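Wullau Keeps Its Race, Loses Its Top Third

The Stornero Open at Wullau went ahead in March after all, in the sense that people with numbers on their chests skied down a mountain and somebody was given a cheese at the bottom. The mountain they skied down was a shorter one than advertised.

Organizers had spent most of the week looking at the upper face, which had been scoured by wind until it resembled a parking lot tipped on its side. At the riders' meeting the evening before the men's and women's finals, head judge Holger Björklund announced that the start would move from the summit ridge to the saddle below it, taking 400 vertical feet out of the venue and, with them, the two cliff bands that appear on the poster, the website and the souvenir mug.

"The mug is still a good mug," Björklund told the room.

The decision was greeted with the sort of silence that follows a dentist's estimate. Several riders had spent three days on the opposite slope with binoculars, memorizing lines through rocks they would now be standing underneath. A request to push the finals back by a day was turned down at the same meeting, on the grounds that the forecast called for fog so thick that the judges would be scoring by ear.

So it was the saddle, with a first start at 9:15 a.m. that became 10:40 when the sun took its time reaching the landings.

Liv Strand drew the first bib in the women's field, which is the bib everyone says they don't mind. With no tracks to look at and no way to tell what was powder and what was crust with a nice coat of paint, she went far to the left, away from the obvious gully, and found a ramp that most of the field had written off as too flat. She took a clean drop off the end of it, skied the lower apron without a single check turn, and then sat in the finish corral for the better part of two hours while everyone else tried to beat her.

They couldn't. The gully looked wonderful from below and skied like a staircase. The second-place finisher, Katayama, got through it with the most aggressive run of the day and a three-sixty off the lower rock that had the crowd banging on the sponsor fence, but she put a hand down on the landing, and the judges have eyes. Third place went to a rider who described her own run to the announcer as "mostly an argument."

Strand, who had finished just off the podium at Wullau the year before, was asked at the bottom when she'd decided on her line.

"In the chairlift," she said. "The old line was in the part they took away. I had a very nice plan for that part."

The men's final was the messier of the two. By noon the snow on the apron had started to soften, and riders coming in with speed were finding it grabby. Gamo, leading the series coming in and needing only a tidy run to stay there, went for something other than tidy. He double-dropped the center rocks, landed the first, landed the second slightly less, and lost a ski that continued down the fall line on its own and crossed the finish ahead of him. It received a warm hand from the crowd. He was unhurt, and took a zero.

That leaves the overall standings in a tangle, with one stop to go and four men in a position to win the series, including Gamo, who can still do it if he finishes first and the rest have a bad afternoon. The women's side is easier to read. Strand moves into the lead, and Katayama needs to beat her by at least two places at the final.

The crowd, which the lift company had put at 2000 in its morning press release, several hours before most of it showed up, stayed through the prize-giving. The prize-giving was held in the lower parking lot because the stage had been built at the old finish, where it could be admired from a distance. The winners each got a check, a wheel of local cheese and the mug.

Björklund defended the shortened course again afterward and said he'd do the same next year with the same snow. He did allow that the poster might be designed a little later in the season.

The final stop has so far received more snow than it wants. The road in was closed twice last week, and the organizers there have asked riders to travel early and bring a book.

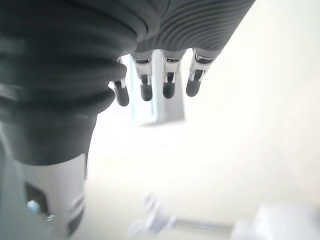
Also at Wullau

The junior race went off the day before on the lower slopes, which were in better shape than anything above them. There were 20 starters and one protest, concerning whether a rider had gone around the correct side of a tree. The tree was inspected. The result stands.

The upper chairlift will be shut for cable work once the season ends. Skiers holding spring passes get 10 percent off next winter's pass if they claim it at the ticket window in person. The window keeps its winter hours until the lifts close and its own hours after that.

Replays of both finals will run on the big screen at the base lodge this weekend, starting at 6 p.m. Gamo's ski has its own segment.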